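March, afternoon

Line tests, Bustdale guest house, upper floor. Carrying on from the notes on the ground floor.

Pulled the old junction box behind the linen closet. Two pairs corroded at the terminals, cut back and redone. Loop resistance on the long run to the end rooms is now 537 ohms, down from 1037 before the rework. Still higher than I'd like for that length of cable, so there is probably another bad splice under the landing. Leave it unless someone complains of crackle.

Ringer voltage is fine everywhere except the corner room, where it drops when two sets ring together. Swapped the Rultik ringer board for the spare and got the same result – so it's the line and the board is good. Put the original back.

Extension list needs redoing. The Alo switch has a block of numbers left over from the previous owner and the front desk sheet doesn't match it. 153 is listed twice, once for the laundry and once for a bedroom. Gave the laundry a new number and wrote it inside the cabinet door.

Dial tone delay on the upper floor was almost 2000 ms at first pickup, normal after that. Falcão manual says to check the idle timer. Set it one step lower, no change yet.

Bedside sets: keypads tested key by key, handset cords swapped where stiff.

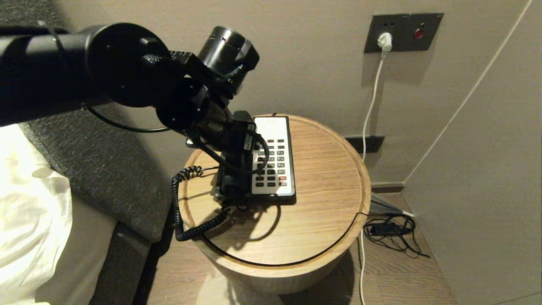
Still to do: landing splice, idle timer again, new label strips for the speed dial keys. Bring the long ladder and the small punch-down tool.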